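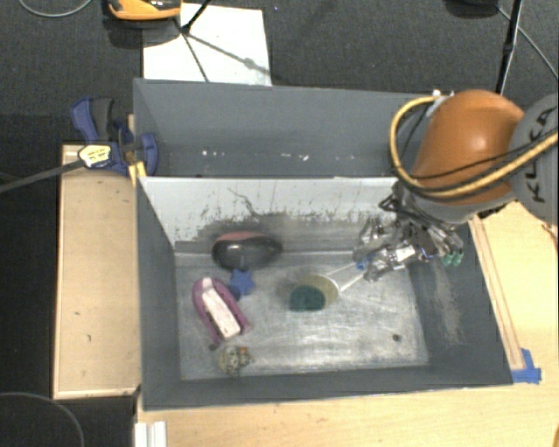
One of our gray divided bins, with a little white-handled container on the floor of it.

Bin Sorters Wanted (part time, paid) – Findelano Secondhand Housewares

Hi! I'm Pouran Jafarzadeh and I run the sorting room at Findelano. I'm looking for seven people to come and sort bins with me this winter, and I'd love it if one of them turned out to be you. I've written this ad myself, so it's long and it wanders a bit, but I would much prefer you read all of it now than find out on your first shift that you hate handling other people's measuring spoons.

What we do

We take in mixed household things – kitchen stuff, toys, small tools, bathroom cups, craft supplies, the contents of that one drawer – and we sort them, check them, match up what belongs together and send them out to the shop floor or to the two schools that buy craft and play items from us. Most of it reaches us in boxes that somebody packed in a hurry before a move. We tip a box into a bin, and then we go through the bin one thing at a time until there's nothing left in it. That's the heart of the job. I find it very satisfying and I've been at it for years.

The bins are big gray ones with sloping sides, deep enough that small things like to slide where you can't see them until you lean over. They have a divider down the length. Unsorted things go in the front, and the back compartment is for anything you've checked and want to keep with that batch. You'll notice the dividers and the floors are scratched and scuffed and marked up. They've had a lot thrown at them (I mean that literally, some people pour in a box of wrenches like it's cereal) and scrubbing doesn't take those marks off, so please don't spend your shift trying. Boyang Duan spent most of an afternoon on one in June and it looked the same when he was done.

What a shift is like

You come in, hang up your coat, get an apron and gloves and pick up a sheet from the clipboard by the door. The sheet tells you which bin you're on and where the boxes came from. Then you sort. A shift is four hours with a paid break in the middle, and you'll usually work next to one other person, each with your own bin. Talking is fine, music is fine if you can both agree on it, and headphones are fine in one ear.

For each thing you pick up, you decide:

Is it whole? Handles, lids, feet, knobs. Give any handle a gentle pull before you trust it, and if it's a thin one, look at both ends where it joins.

Is it clean enough to sell, or does it need the sink? We have a shelf for the sink, and Zihan Qin, who washes, would like me to say that "a bit sticky" counts as the sink.

Does it belong to something else in the box? Lots of little cups and buckets turn up in sets that got split between boxes, so before you put one through by itself, check what came in with it.

Where does it go? There's a wall chart with pictures. Nobody has it memorized, including me.

You'll write down what you sent where. It's one line per item and your handwriting only has to be good enough for Boyang Zhong, who types it all in the next morning and who will come and find you if it isn't.

Some people get fast at this and some people stay slow and careful, and I've had wonderful sorters of both kinds. What I can't use is somebody who gets bored around the third box and starts putting the last few things wherever they fit. The last few things are where I find the good stuff! The lid to the teapot, the missing chess piece, the little tin that goes with the bigger tin.

Who I'm looking for

You don't need any experience. If you've worked in a thrift store or a stockroom or a library, great, tell me about it. If you've raised kids or cleared out a relative's house, that counts too as far as I'm concerned.

You do need to be able to stand or perch for most of a shift (we have tall stools), reach down to the floor of a deep bin over and over, and lift a box of up to 46 pounds with a partner. If lifting is a problem but the rest sounds good, write to me anyway. I can put two people together so that one does the tipping, and I've done it before without any trouble.

You need to be 18 or older. You need to read English well enough to follow a sheet and a label. You should be okay with dust. We keep the door propped open when we can stand the cold and we have masks, but old boxes are old boxes and my own nose runs from start to finish.

Color vision does come up, as a fair number of the toy and craft sets are matched by shade – that yellowy olive and the dark green especially, which look very alike under our lights. If you have trouble with colors, say so and I'll keep you on tools and kitchen things, where it hardly matters.

Pay and hours

The pay is $240 a week for three shifts, so twelve hours all together. You pick your shifts from the list when you start and keep them for the season. Mornings start at 8:30 and afternoons at 1:15. I pay for your training shift at the same rate as any other. You also get the staff discount in the shop from your first day, and first pick of the "too odd to price" table, which has furnished a good part of my kitchen.

The season runs through the end of March. Last year I kept four people on after that and I hope to do the same again, but I can't promise it in an ad, so please plan on March.

Where we are

The sorting room is behind the shop, in the old Kang building, on the side with the green awning. Come in by the loading door and not through the shop, or you'll end up talking to customers. The room is 900 square feet and warmer than it looks from outside, but bring a sweater for the first hour. There's free parking in the gravel lot, and the number 7 bus stops across the road. There's one step at the loading door. We have a ramp for it, just tell me ahead of time and I'll set it out.

There's a fridge, a microwave and a kettle. Please label your food. I say this with love and after several incidents.

What to wear

Closed shoes, please, with something solid over the toes. Sleeves you can push up. No long necklaces or dangly bracelets, they catch on things when you lean in, and I've already fished one bracelet out of a box of cookie cutters this fall. We supply gloves in three sizes. If yours are very small or very large hands, let me know your size and I'll order some.

How to apply

Send me a note by 12/15/19. I don't need a resume, though you can attach one if you have it handy. What I'd like is:

Your name and the best way to reach you.

Which shifts you could do, mornings or afternoons or a mix.

Anything about lifting, standing, dust or color that I should plan for.

A few lines about something you've sorted. A garage, a button jar, your grandmother's spices, I don't mind what. Tell me how you decided on the piles. I enjoy reading these more than anything else that lands in my inbox, and they help me far more than a list of past employers does.

You can email it to the jobs address on our contact page with "bins" in the subject line, or write it out by hand and leave it at the shop counter with Lingyun Han, who has a folder for them. If you'd like to see the room before you decide, ask Lingyun and she'll walk you back if one of us is free. Ten minutes of watching will tell you if it's for you.

I'll answer everybody, yes or no. If it looks like a fit I'll ask you in for an hour, we'll do half a box together, and you'll be paid for the hour however it goes. Training shifts start the first week of January.

One more thing – couples, sisters, roommates and friends are welcome to apply together, but please send separate notes, and tell me if you'd like to be on the same shift or would prefer not to be. I won't pass it on.

Pouran Jafarzadeh
Sorting room, Findelano Secondhand Housewares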